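Field notebook, muskrat bench
Monday, November

Back from the Rollano ditch by 10 and my boots are still draining in the sink, so I'm writing this up before I forget which trap site was which. Last time I left it two days and had to guess from the mud on the page.

Quick recap for anyone reading who wasn't at the last check. We're trying to work out what is digging into the bank below the Dunmore culvert. The county says beaver. The farmer says groundhog. I've said muskrat from the start and I'm getting a little smug about it, so feel free to talk me out of it. The holes I can find are underwater or right at the waterline, five inches across at the biggest, and there's a run worn in the silt leading out of two of them. A beaver would have trouble getting its shoulders in there. Groundhogs dig up on the dry side and leave a big apron of dirt, and I walked the whole top of the bank without finding one fresh pile.

Ditch was low today, lower than I've seen it this fall. Staff gauge at the culvert read 30 centimeters. That was lucky, as the third hole on the east side (the one Ginette kept insisting was there, and I kept insisting was a root gap) was sitting open in the air. So, Ginette Dhillon, in writing: you were right about hole three. It goes in and then up, as far as I could get the probe. I lost the probe tip in there. Sorry. It's the brass one.

Sign, in the order I came across it walking upstream:

Cattail cuttings, lots, floating in a mat against the fence wire. Clean angled cuts, stems chewed down to the white part. Some still green.

Droppings on the flat rock and on the old tire. Small, dark, curved, in little piles. Bagged one pile for the reference drawer, which is getting full, and could whoever stored the mink scat in with the owl pellets please sort that out.

One feeding platform, new since the last check, tucked in the reeds on the west side where you can't see it from the path. I stepped on the edge of it before I knew what it was and went in over the knee.

Tracks at the soft spot under the willow. Hind foot prints and a thin tail drag down the middle, wavy. I tried for a plaster cast and it didn't set before I got impatient, so there's a sort of lumpy pancake drying on the windowsill. You can make out four toes if you're feeling generous.

No beaver sign at all on the Rollano side. No stumps, no peeled sticks, nothing packed with mud. There IS an old chewed stump up near the road, gray and soft and with moss on the cut face, and I think that's what the county fellow saw. It's years old. A beaver did come through at some point, I just don't think it has anything to do with our holes.

Float cameras next. We've got 4 out and three of them behaved. The one on the Pronport raft took 1000 pictures of a reed. Same reed, going back and forth in the wind, until the card filled up. I've moved it around to the lee side and cut the reed (it had it coming). The other three gave us 65 frames with an animal in them once I threw out the ducks, and of those most are a wet back and not much else. Good ones are in the shared folder under the site name. There's a really nice one of a muskrat sitting up on the raft with a stem in both front feet like it's playing the flute! 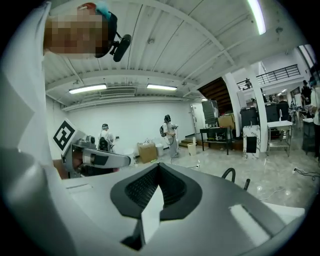
Page last changed: Monday, 4:30 pm

Something I want to put down while it's fresh. On the raft pictures I've been telling the species apart by the tail when I can see it and by plain size when I can't, and size is no good at all unless there's something in the shot to compare with. A young beaver on its own in the water looks a whole lot like a big muskrat. The swimming posture helps. Muskrats tend to show more of the back, and the tail often snakes around behind or shows on the surface, while a beaver mostly gives you a big blocky head. But in a grainy night shot I wouldn't bet lunch on it. I'd like to paint a stripe scale on the raft edges, black and white, every two inches. Outdoor paint, and let it cure properly before it goes in the water. I have half a can of white in the truck. Need black.

Also the bait question. I've been using apple and Ginette uses parsnip, and her rafts get more visits than mine. Could be the parsnip. Could be that hers are simply in better spots, as she got first pick. We ought to swap baits for a couple of weeks and leave the rafts where they are, otherwise we'll be arguing about root vegetables till spring. Put me down for buying the parsnips. Parsnip also stays on the nail better, I'll give it that — the apple goes to mush and slides off and then the ducks have it.

Raft repairs. The Grirus raft has a split along one side of the foam and rides low at the back left corner. I've tied it up with cord for now. If anyone has a spare foam block in the shed, that's the one that needs it. Screws on the Dunmore raft are rusting and I'd switch them for stainless next time we have it out. The tether on Pronport was wrapped twice around a stake, so I re-tied it longer to let it ride if the water comes up. Two half hitches, please don't anybody "improve" it with that knot that comes undone.

Bank condition, for the drainage people, who do read this sometimes. The slump below hole two has grown. There's a crack in the turf on top parallel to the ditch, wide enough for my finger, and when I stood near it I didn't love how it felt. I put in two flagged pins, one each side of the crack, so we can measure across them. Please nobody drive the mower along that stretch until somebody with an engineering background has had a look. If it does get repaired, the usual thing is to lay heavy wire mesh on the bank face well down below the low water line, and I'd want us to know whether there's anyone at home in the burrows before that goes on. Stuffing the holes with rock just gets you new holes next door. We watched that happen at the Grirus pond.

Talked to the farmer for a while at the gate. He was friendlier than last time. He's seen "rats the size of a cat" crossing the lane at dusk and I asked what the tail looked like and he held up his hands and made a sort of flat-on-edge shape, taller than wide. That's a muskrat tail if I ever heard one described with hands. He is still saying groundhog, mind you. He also mentioned that his dog brought something home in the summer, and he buried it by the barn, and would I like it. I said I would. I may regret this.

To do before the next check:

Get black paint and redo the raft edges
Fish for the probe tip with the magnet (brass, so no, scratch that, bring the long tongs)
Parsnips
New card for Pronport, the old one is throwing errors
Draw up the burrow map properly, with hole three on it
Call the county back and be polite
Shovel, gloves, double bags for the barn

Ginette, if you go out before I do, the gate chain is looped and not locked, and the plank over the side drain has gone soft at the near end. Step long. And could you take the gauge reading first thing, before you get into the water and stir everything up? I forgot till the end today and had to stand there waiting for it to settle with one wet sock and a bag of droppings.

Waders are hanging by the back door. The left one leaks at the knee. Patch kit is on order.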